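Search this encyclopedia Go

Refrigerator door storage

Reading time: 5 minutes

Refrigerator door storage is the set of shelves, bins, racks and rails fixed to the inner face of a household refrigerator door. It is used mainly for bottles, jars, condiments and other small containers that are taken out often. In most upright refrigerators it makes up a separate zone, warmer than the main cabinet and subject to greater changes of temperature each time the door is opened.

Construction

The inner face of the door is called the liner. It is usually a single molded sheet of plastic, shaped with raised ridges along both sides and a shallow recess between them. The ridges stiffen the sheet and carry the supports on which the bins hang. Liners are most often white, though pale blue and pale gray have also been common. Around the edge of the door runs a flexible gasket, which closes against the front of the cabinet.

A door bin is a tray with a raised front. In older designs the tray was part of the liner, and only a metal or plastic rail across the front could be removed. Later designs use a separate bin that lifts off for washing. Clear plastic is widely used because the contents can be read from the side, but it scratches easily and may crack at the corners when overloaded. The lowest bin is generally the deepest and is intended for tall bottles.

Small holes in a liner may hold screws, clips or the ends of rails. When a fitting has been lost or moved, the hole is commonly closed with a plug or a dab of sealant to keep moisture out of the insulation.

Load and balance

The weight of a full door is carried by its hinges. A door loaded with large drink bottles can sag over time, so that the gasket no longer meets the cabinet evenly at the top. Household guides recommend placing the heaviest containers in the lowest bin and toward the hinge side.

A loaded door also affects the balance of the whole appliance when it stands open. Small refrigerators are more easily tipped than large ones, especially when the cabinet is nearly empty and the door is full. A level, firm base is therefore advised. Where floors are washed often or are liable to flooding, the appliance may be raised on a metal stand, a wooden platform, or bricks. Bricks are inexpensive and unaffected by water, but they must be laid so that each foot or edge of the cabinet is fully supported. A sheet of cardboard or rubber is often placed under them to protect a polished floor.

Contents

Because the door is the warmest part of the refrigerator, it is considered suited to foods that keep well by reason of their salt, sugar or acid. Mustard, ketchup, pickles, jam, bottled sauces and salad dressings are typical. Drinking water and soft drinks are stored there for convenience. Milk and eggs are often kept in the door as well, and many manufacturers have supplied bins and trays for them, although the main shelves hold a steadier temperature.

Opened and unopened goods are sometimes divided between bins. Institutional kitchens may also require a label showing the contents of any container that is not in its original package. The kitchen manual of the Drovlow residential college, for example, limits door storage to labeled squeeze bottles and sealed drinks, and requires the bins to be emptied and washed every Saturday.

Squeeze bottles

The squeeze bottle is among the containers most closely associated with door storage. It consists of a soft plastic body, a screw cap and a pointed nozzle. Many nozzles are made in steps, each narrower than the one below, so that the tip can be cut back to give a wider opening for thicker sauces. Some caps have a second, very small hole through which air can return to the bottle after it has been squeezed.

Squeeze bottles for kitchen use are sold in many sizes, and a capacity of 300 milliliters is convenient for the table. Larger bottles of 1,000 milliliters are used in restaurants and may be too tall for an upper bin. A filled squeeze bottle is light enough to be held in one hand, but it is easily knocked over when it stands alone in a wide tray. Dividers, snap-in bottle grips and narrow half-width bins have been introduced to deal with this. The Kuusisto divider, a sliding plastic comb that fits over the front rail, is one such device. The Poreo bin uses a sloped floor to the same end.
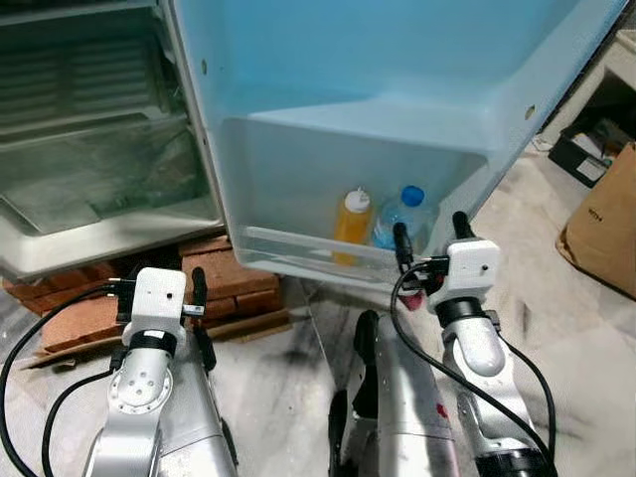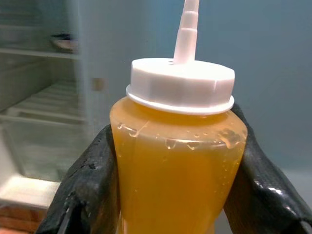
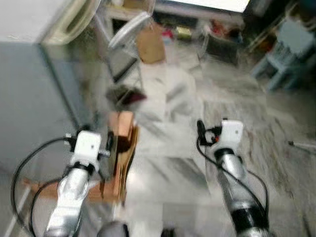

Cleaning of door storage is normally carried out with the bins removed and the door fully open. The liner is wiped with warm water and a mild detergent, with particular attention to the ridges and to the seat of each bin, where spilled liquid collects. Bottles are wiped before being put back, including the threads of the cap and the underside of the nozzle. On a translucent bottle such as the one with the golden-orange liquid, beads that cling inside the shoulder beneath the cap are part of the contents and need no attention, while residue on the outside should be removed. Bins should be dry before they are refitted, and hot water is avoided on cold plastic, which may crack.

Replacement

Door bins are among the parts of a refrigerator most often replaced. They are seldom interchangeable between makes, and a replacement is usually ordered by the model number printed inside the cabinet. Universal bins, such as those sold under the name Tamo, attach with adjustable side clips and are rated for loads of up to 2 kilograms. They are chiefly used on older appliances for which original parts are no longer supplied.

See also

Crisper drawer
Refrigerator gasket
Condiment container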